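Wonport library to close ground floor for tile repairs

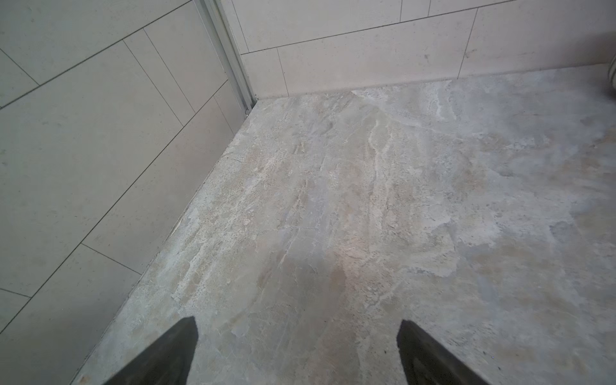 Stone-look floor tile in mottled gray, beige and cream.

2021-11-07

The ground floor of the Wonport public library will close to visitors for the repair and partial replacement of its tile floor, the town said this week. The upstairs reading room and the children's section will stay open during the work, with entry by the side door on Mill Lane.

The job has been given to Vamden, a flooring contractor that also handled the repaving of the bus station hall. It will take 20 working days, according to the notice posted at the library and on the town website. Work starts after the holiday book sale so that the sale can keep its usual spot near the front desk.

The town put off the repair twice. A first plan, drawn up before the library's reduced opening hours last year, would have covered the entrance hall only. That plan was shelved when the roof over the periodicals room needed attention first. A second plan went out for bids in the spring but drew a single offer, and town rules call for at least 2 before a contract of this size can be signed. The third round closed in October.

Two firms bid in that round. Vamden offered to do the whole ground floor, including the corridor to the restrooms and the small meeting room. Edonow, the other bidder, came in lower on labor but proposed covering the old floor with sheet vinyl. The town's building office said vinyl did not meet the terms of the bid, which asked for tile that could be replaced one piece at a time.

Inspectors counted 1,085 tiles on the ground floor when they surveyed it over the summer. Of those, 988 can stay in place after cleaning and new grout. The rest are cracked, loose or sit too high or too low against their neighbors, and will be taken up. Most of the bad ones are in two areas – just inside the main doors and along the wall by the book return, where carts loaded with returns go back and forth all day.

The survey also found that the concrete under the entrance had settled. A shallow dip has formed there, and the building office says that is why tiles replaced in that spot some years ago cracked again within a couple of winters. Vamden will grind down the high edges and fill the dip before any new tile goes in. That step accounts for the first week of the schedule, and the filler has to cure before anyone can walk on it.

Matching the floor has been the slow part. The pattern the library used was dropped by its maker, and the town had no spare boxes left in storage. The building office looked at several close matches and picked one from the Ikeda line, sold through a regional supplier. The new pieces are a little lighter than the old ones. To keep the change from showing up as patches, the crew will take sound tiles from under the fixed shelving and use them in the open parts of the floor, then lay the new tiles under the shelves.

That means moving a good deal of shelving. Library staff will box the large-print books, the travel section and most of the nonfiction in stages. Boxed books will not be available for checkout, but the catalog will show which ones are packed away, and holds placed on them will keep their place in line. New fiction and the DVD shelves are moving upstairs and can be borrowed as usual.

The public computers will be cut back during the work. Half of them are going to the upstairs reading room, where there are enough outlets, and sessions will be limited to one hour when others are waiting. Printing will be available upstairs only. The copier on the ground floor will be turned off, and the library said people who need large copies can use the one at town hall for the same price per page.

Book return is changing too. The indoor slot will be closed, and the outdoor drop box on the parking lot side will be emptied twice a day. Fines on overdue items will be waived while the ground floor is closed. The waiver does not cover lost or damaged items.

The elevator will run throughout, but it can be reached only from the side door. A temporary ramp will be put over the two steps there. The building office said the ramp meets the slope required by code and will be salted in icy weather. Two parking spaces by the side door will be marked for visitors with disabled permits, in place of the ones at the front.

The small meeting room is booked most evenings, and groups that use it have been told by letter. The tax help sessions do not start until the new year and are not affected. The knitting group and the chess club will meet upstairs. The English conversation classes need more space and are moving to the cafeteria at the middle school, at the same times as now.

Noise is expected during the first week and on the days when old tile comes up. Vamden has agreed to do the loudest work before the library opens at 10 a.m. Plastic sheeting will be hung at the foot of the stairs to hold back dust, and story hour will be moved to the far end of the children's section. Anyone who needs a quiet place to study may want to call ahead, the library said.

The cost is being paid from the town's building repair fund, which was set aside in this year's budget. No state money is involved. The contract has a fixed price, with an allowance for more filler if the dip near the doors is deeper than the survey showed. Any spending past that allowance would have to go back to the town board for a vote.

Part of the order is a supply of spare tiles, to be kept in the basement. The building office said it had asked for enough to cover ordinary breakage, along with a record of the grout color.

One item has been left out of the contract. The metal frame around the mat well at the main doors is bent at one corner, and several residents asked at the October board meeting whether it would be fixed at the same time. The building office said the frame belongs with the door replacement, a separate project that has not been scheduled. A rubber edge will be fitted over the corner for now.

The main doors will reopen once the grout has been sealed. If the work runs late, the library will post new dates at the side door and on its phone line. Questions about holds, room bookings or the computers should go to the front desk, which will be set up at the top of the stairs while the ground floor is closed. Questions about the construction go to the building office at town hall.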